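Kalluretti speaker keeps dropping the morning routine
Home Voice & Smart Speakers > Routines

surnis_dad
Posted August 3, 2023
We have three Kalluretti speakers, one in the kitchen and one in each kid's room. The wake-up routine is set for 6 on all of them. The kitchen one runs every time. The upstairs ones skip it maybe twice a week. The app log just says error 404. Anyone else?

pleated_fern
Same here until I deleted the routine and built it again. Don't edit the old one, start over.

Kovska
Rebuilding won't help if the signal is bad. What does the app show for the upstairs speakers? Mine skipped anything under 80 percent.

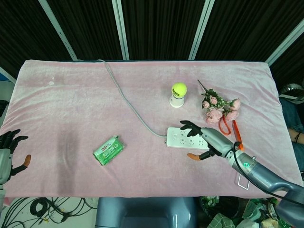
surnis_dad
Signal is 21 percent in my daughter's room, so that could be it. The speaker sits on the floor behind her bed. I could put it up on something, even a little white container like the one holding the tennis ball, if I can find one wide enough. The router is downstairs by the front door.

Kovska
Get it off the floor and move the router too. That's your problem.

pleated_fern
I don't agree. My signal was fine and I still got 404. It started after the January update.

Yule
You could both be right. The routine is saved on the speaker, but it checks the account before it runs. A weak signal or an old routine can break that step.

surnis_dad
OK, moving the speaker tonight. If it skips again I'll rebuild the routine.

pleated_fern
Turn off the old one first or you'll get two alarms.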